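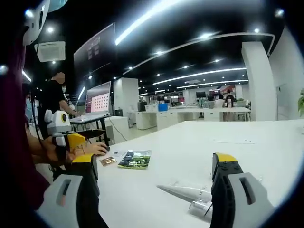 Motorsport Management, Unit 4: Reading a race calendar
Handout for the November seminar. Bring it with you, along with the Galmont Series regulations.

A calendar is a sales document. Most of you came into this unit treating it as a timetable, and last year's essays suggest that the habit is hard to break. When a series announces its rounds, ask who is paying for each one before you ask whether the track is any good.

1. What "new circuit" usually means

A press release will say that a venue was added to give drivers a fresh challenge. Perhaps it was. In the cases we cover, a regional government or a circuit owner also paid a hosting fee, and the fee was agreed well before anyone talked to a driver. Istdale is the set case. Read the announcement first, then Hayashi's chapter on hosting contracts, and note how little the two have in common.

Hayashi argues that fee-paying rounds keep small touring car series alive. I think she's half right. They keep the promoter alive. Whether the teams do any better depends on freight, and she gives freight two pages.

2. Freight

Flyaway rounds are where budgets come undone. In our worked problem, a two-car team ships 800 kilograms of spares per car and has 30 days between the last European round and the first one overseas. Sea freight takes longer than that. So the team either flies the lot or buys a second set of spares and sends it early.

Work out both options before the seminar. Don't use the promoter's freight subsidy in your first pass. Add it afterwards and see how much of the gap it really closes. Students who put it in at the start tend to conclude that everything is fine.

3. Spectator figures

Treat these with suspicion. A "weekend attendance" adds up each day's gate, so one person with a three-day pass is counted three times. Some organizers count passes printed, whether or not they were used. Zetby's figure includes the support paddock and, as far as I can tell from the footnote, the catering staff.

Cherkaoui and Nakajima disagree about whether this matters. Cherkaoui says sponsors know the numbers are soft and discount them. Nakajima has interviewed sponsors and found few who did. I lean toward Nakajima, although her sample was small and mostly tire and lubricant companies.

4. Clashes and provisional dates

"Provisional" covers a lot. It can mean the contract is waiting on a signature, or that there is no contract and the promoter hopes the announcement will produce one. Look for a circuit's own calendar. If the circuit hasn't listed the round, neither should you.

Watch for clashes with endurance events too, as the same drivers and marshals are wanted at both. A round needing 200 marshals can't run with 50 licensed ones and good intentions.

Reading for next time
Ueda, on promoter contracts (skip the appendix)
Hirano, "Who Wanted This Round?"
The Kaneko freight tables, in the course folder

Written task
One page on the Istdale round. Say who benefits and how you know. Quotations from the press release don't count as evidence.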